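Peer tutoring hours extended for the spring term
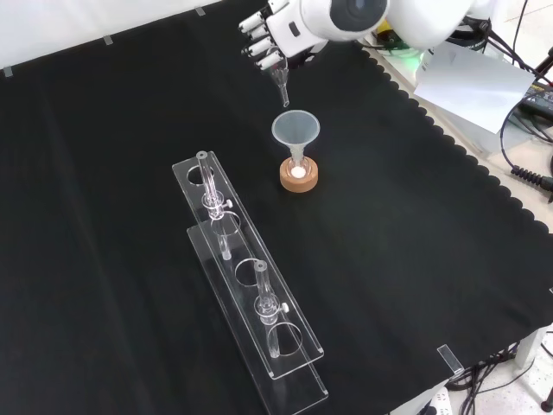 A robotic hand holding a small glass piece near a funnel, over a black cloth.

The Bretus study centre will open its peer tutoring rooms until nine in the evening from the second week of term. Students asked for later hours in the October survey, which drew 329 replies. Most came from people with part-time jobs or afternoon labs who could not get to the earlier sessions.

Peer tutors worked 914 hours last term, mainly in first-year chemistry, statistics and academic writing. Neusa Brandão, who runs the rota, has taken on 18 new tutors for the spring. They will attend two paid training days before they start, and each will sit in on three sessions with an experienced tutor -- this replaces the single afternoon of training used until now.

Sessions are still free and last 45 minutes. Book through Closura with your usual student login. Drop-in places remain at the Liew Building desk, but they go quickly in the weeks before exams, so book if you need a particular subject. If you can't come, please cancel by noon on the day so the place can be offered to someone else.

Second-year students who would like to tutor next autumn can pick up a form from room 636. You will need a reference from one lecturer and a good mark in the course you want to support. Forms must be in by December 31, 2022. Late ones will be held over for the following round.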